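Notes from the Mekholm open day, December

I went to the open day at Mekholm because my neighbour had one ticket left and she could not use it. I did not know much about the place before. I knew that they make plastic furniture and that the building is the long one behind the railway, where you see the lights at night from the train.

We were 11 visitors in our group. Our guide was Sharon Biwott, and she spoke slowly and clearly, for which I was grateful. She told us to keep our bags on the front side of the body, and to walk always on the green line. Then we got ear plugs. I have small ears and mine fell out two times before the first door.

The first stop was the store of raw material. I had imagined something liquid, but the plastic comes as small grains, like rice. They are kept in tall bins and they are dried for some hours before anybody uses them. If there is moisture inside, the finished part gets silver lines on the surface. Sharon let us put a hand into a bucket of the grains. It is a very pleasant feeling, and one man kept his hand there so long that the group had to wait for him.

After this we saw the moulding hall. The biggest machine is called Drolirer by everyone, which is the name of the small company that built it and does not exist any more. It closes with a deep sound which you feel in your shoes. It takes 40 seconds to make one seat, and most of this time is only cooling. I asked why they do not cool it faster. The answer was that the plastic shrinks when it cools, and if one side is quicker than the other side, the seat bends and the stool will rock on the kitchen floor.

The part which interested me most was about ribs. A seat that looks thick and solid is in reality a thin shell, and the strength comes from the ribs moulded under it. I have sat on such furniture all my life and never looked at the bottom.
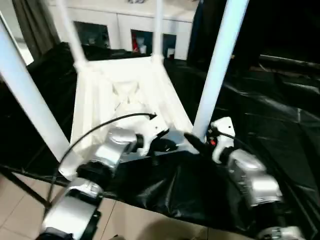
Themba Ntuli remarked at this point that the ribs must not be too thick either, because then you get a small hollow on the top side where the water stays after cleaning. He said he could find such hollows with his thumb and his eyes closed. In his opinion, many cheap stools are made with too much plastic and not with too little, and this surprised all of us.

We had coffee at half past ten in the canteen. The coffee was weak, but there were cinnamon buns from Stanari, the bakery on the corner, and they were excellent. On the wall hangs a price list from the early years, in a frame. I spoke there with Gaétan Penner, a visitor like me, who restores garden chairs. He wanted to know if old white plastic can be made white again. He had tried many things at home, with toothpaste also. Nobody in the canteen could promise him anything, but one lady from the office wrote down his telephone number.

The second half of the tour was less noisy. We saw how they load the samples with weights, 90 kilograms first and then more, and how they leave them under the load for many days. We were not allowed to stay until something broke, and I was a little disappointed.
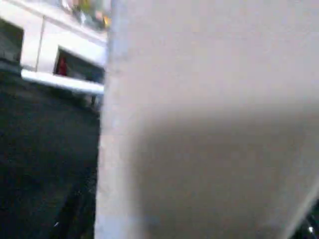

The last stop was the returns desk. People send back furniture for many reasons, and all of it is written in a book. The most common complaint is a scratch from the transport. The next one is the colour, when somebody buys two chairs now and two more after some years and they do not match. Brian Simiyu keeps this book, and he read us a letter from a customer who wanted a new chair because her dog did not like the old one. They sent her a cushion.

Some practical information, if you would like to go:

- The entrance is on the side of the railway. The main gate stays closed for visitors.
- Wear closed shoes. A woman in sandals had to wait in the canteen.
- The tour has many stairs, and there is no lift to the moulding hall.
- Children under 11 cannot join.
- You can buy second-quality pieces at the end. Cash only.

I bought a small footstool in grey with a mark on one side. It does not rock. My neighbour wants to see it on the weekend, and I will give her the last cinnamon bun also, if it is still soft.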